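Re: [wesari-dev] plane segmentation drops half the table on striped cloth
From: Rohani Subramaniam
To: wesari-dev

Ningsih Gunawan wrote:

> I have been running the support-surface stage of Wesari 2 on the
> tabletop recordings and I get a bad split on the ones with the striped
> cloth. The stage returns two regions where there should be one. The
> split follows the dark blue stripe near the close side of the table.
> Everything past it is labeled "support", everything on the near side
> is labeled "clutter" and gets handed to the object proposer, which
> then proposes a long thin object the full width of the table.
>
> I tried raising merge_dist and it made no difference. Is this a depth
> problem or a color problem? I can send logs. The Buchanan branch shows
> the same behavior, so I do not think it came in with the last merge.
>
> Also, should the box on the left be masked before this stage or after?
> The docs say before, the sample config does it after.

It is a color problem. merge_dist only applies to regions that already passed the appearance gate, so you can set it to anything you like and the blue edge will still win. The gate compares mean chroma across the shared boundary, and a saturated stripe next to a pale one is close to the worst input you can give it. The purple to light blue step is gentler and survives at the default. The deep blue to lilac-pink step does not.

I pulled two frames from the set and reran the stage on both with the gate on and off. They differ in what is on the cloth, and that turned out to matter for your second question.
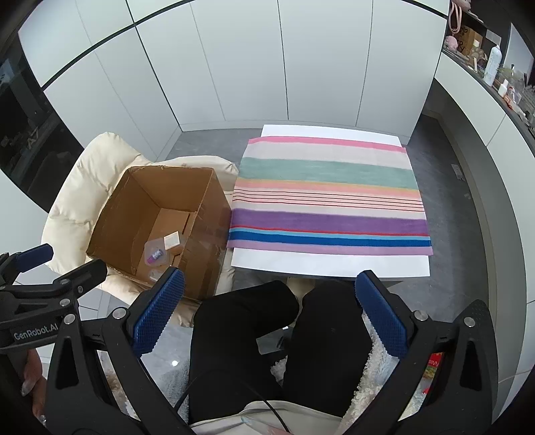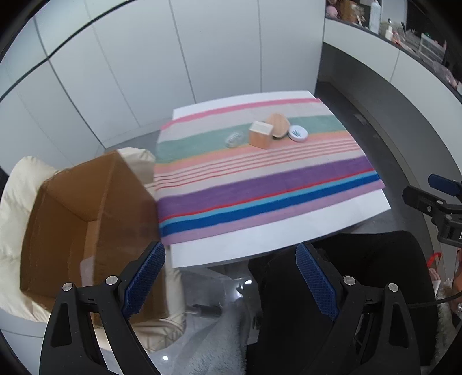 Striped cloth on the white table, open box at left: cloth clear in the first frame, small objects toward the far side in the second.

With the gate on, the first frame gives me your split exactly. With the gate off it gives one region, including the exposed white strips of tabletop, but it also leaks down the near edge where the table comes close to a finger pad in image space. You need the gripper mask in place before you turn the gate off. If your mask was built from the nominal jaw opening, rebuild it from the measured width for each frame.

The second frame is more interesting. The split is the same, but the clear dish on the green band disappears with the gate on or off. The stripes show through it, so its chroma is the cloth's chroma, and our depth on clear material is poor enough that it falls inside the plane tolerance. The block, the disc and the tin all come back as separate proposals. The disc leans on the block and I expected those two to merge, but the darker rim seems to be enough for the boundary term. I would not rely on it.

Settings I used, in case you want to reproduce:

support.appearance_gate = off
support.min_region_px = 700
support.plane_iters = 500
mask.gripper = measured
mask.container = before

min_region_px matters more than it looks. At the default, the far white strip in the second frame is small enough to be thrown out, and then the table extent comes out short and the planner refuses place targets near the far edge. Ningsih, if you have been seeing "target outside support" on goals that are plainly on the table, check this before anything else.

On the box: mask it before. The sample config is wrong and has been since Pirirstead moved the container detector into its own node. If you mask after, the box floor is offered to the plane fit as a second support candidate. It loses most of the time on area. When it wins, the approach vector is computed against the bottom of the box and the arm-side check rejects the whole plan with a message that has nothing to do with the cause. I have opened ticket 1683 for the config and for the error text.

Two things I have not resolved:

The flaps. In the second frame they are folded outward and the detector's mask stops at the rim, so a strip of flap stays in the cloud next to the table edge. Dilating the mask removes it but also eats into the cloth on that side. For now I leave it alone and let the region size filter deal with it.

The dish. I do not want to tune the plane tolerance for one transparent object. Haltel has a separate proposer for clear items that works from edges and highlights, and it could run in parallel and be merged after the support stage. I have not tried it on anything this close to a patterned background, and stripes are likely to produce a lot of false edges.

Please send the logs anyway, mainly the boundary scores for the blue stripe - I would like to see whether your values match mine or only the outcome does. If they match, I will make gate-off the default for the September tag and move the old behavior behind a flag.

Rohani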